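WIRKUM Cut Short At Trosdale, Second Night Scrapped

WIRKUM got through 3 songs at the Dehghan Hall in Trosdale before the power went out on stage and stayed out. House lights were fine. PA dead, backline dead, drummer kept going for a minute or so and then gave up too.

The crowd was asked to wait in the lobby. Doors reopened just before 10 p.m., then closed again. No show.

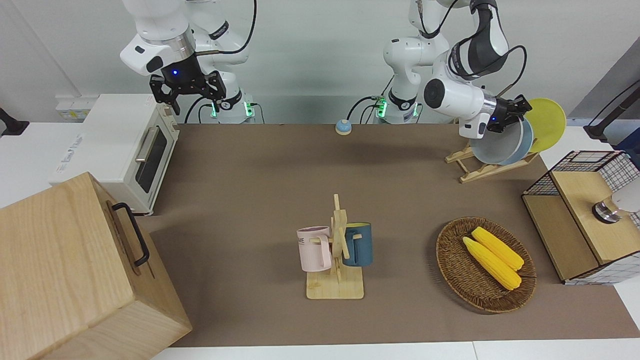
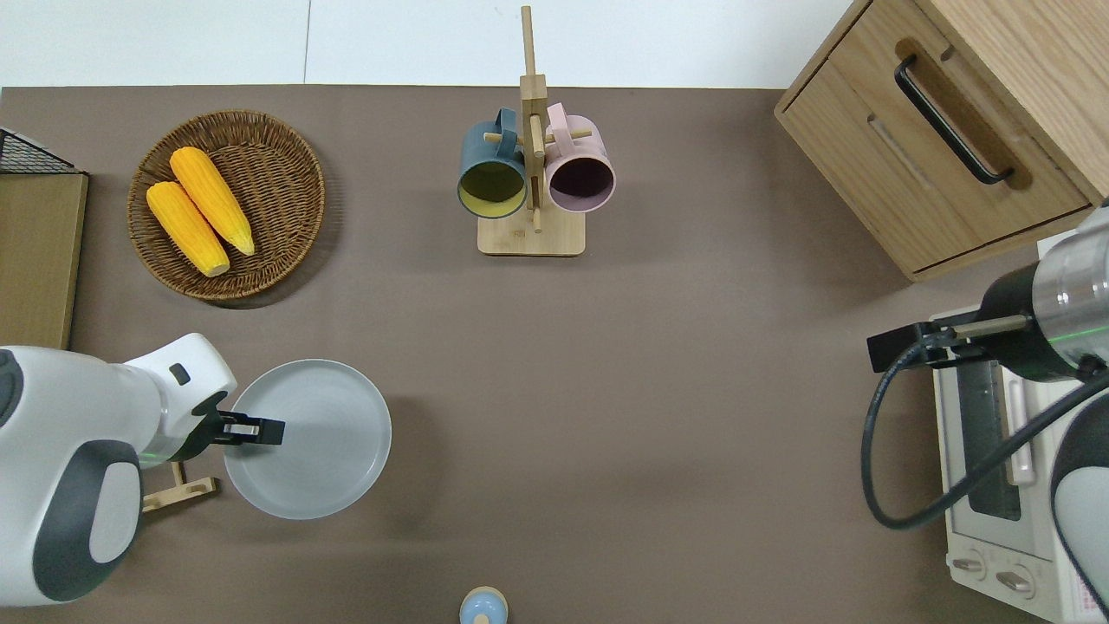

The venue put up a short statement overnight saying a fault in the stage supply "could not be made safe in the time available" and that the second night is off as well. Tickets for both nights will be refunded at point of purchase. Booking fees too, according to the hall, though a few fans say the email they got doesnt mention fees at all. We've asked.

Official attendance was 1,233, a sellout. Another 300 were on the waiting list for night two.

The band posted from the bus around midnight. "Gutted. We drove eleven hours for this and we wanted to play it. We will come back to Trosdale and you'll get the whole set." No new date yet. A spot in October has been mentioned by the promoter but nothing is signed.

What they did play: "Wendia," the opener from the new record of the same name, then two older ones, "Salt Road" and "Low Ceiling." The power went right at the end of the last one, so plenty of people up front took it for part of the show. Big cheer. Then a long quiet.

Support act finished their full half hour with no trouble, same stage, same supply. The hall says it is looking into that.

Merch stand stayed open till the building was cleared and sold out of the tour shirt. Anyone who left a coat at the check can pick it up from the side door between noon and 5 p.m., bring the ticket stub. Parking paid in advance at the hall lot is handled seperately, by the lot, and the hall cant refund it.

The rest of the tour goes ahead as planned. The band's crew say none of their own gear was damaged apart from 2 amps, and replacements are already on the way to the next stop.

More when we get it.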